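Part-time table setter and linen helper, Jokcombe

Ballumel is a small guest house and event room in Jokcombe. We serve breakfast every day and host lunches for up to 67 people in the main room. We are looking for one person to take over napkins, trays and table setup starting in September.

Hours: 15 per week, mornings, with a start time of 7:30. Wednesday is our heaviest day and you must be free to work it.

What the job covers

Most of the work is done by hand at a table. Paper napkins are opened out, checked for tears and marks, and folded again to the shape we use for that meal. For breakfast it is a plain rectangle. For lunches the shape changes and you will be shown the fold ahead of time. 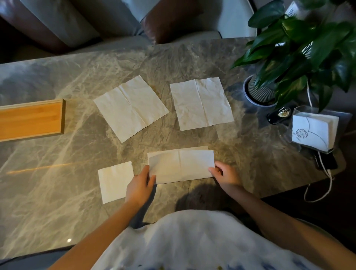 Before a large lunch we go through a lot of napkins, and the creases have to line up well enough that a stack stands straight on the tray. We order 3000 at a time from Apaza and they are kept in the hall closet. Part of the job is telling the office when the closet needs restocking.

You will also:

Wipe down the stone-patterned tabletops before and after each meal
Load and carry trays between the pantry and the main room
Water the potted plants and move them when tables are rearranged
Put out place cards from the list the office gives you
Sweep the main room after lunches

There is no cooking and no waiting on tables. Our kitchen staff handle dishes.

Who we are looking for

No experience is needed. Training takes place over your first 9 shifts and is paid at the full rate. You should be comfortable with repeated handwork and able to keep edges even without measuring. You can sit or stand for the folding.

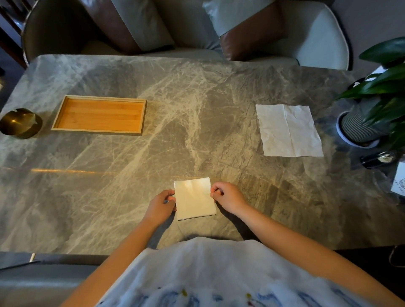

Clothing is your own choice as long as it is clean and light in color. Sleeves should be short or rolled above the elbow. Please leave rings and bracelets at home or in the staff lockers.

The carrying part of the job involves stairs, with trays weighing up to 15 pounds. If stairs are a problem, say so when you apply and we can talk about splitting the work differently.

Pay is hourly and goes out every two weeks. Lunch is included on any shift that runs past noon.

How to apply

Send a short note to the Ballumel office or drop it off at the front desk, next door to the Clitora flower shop. Tell us which mornings you are free and when you could start. A resume is fine but not required. Applicants will be asked to come in for an hour to try the folding, and that hour is paid.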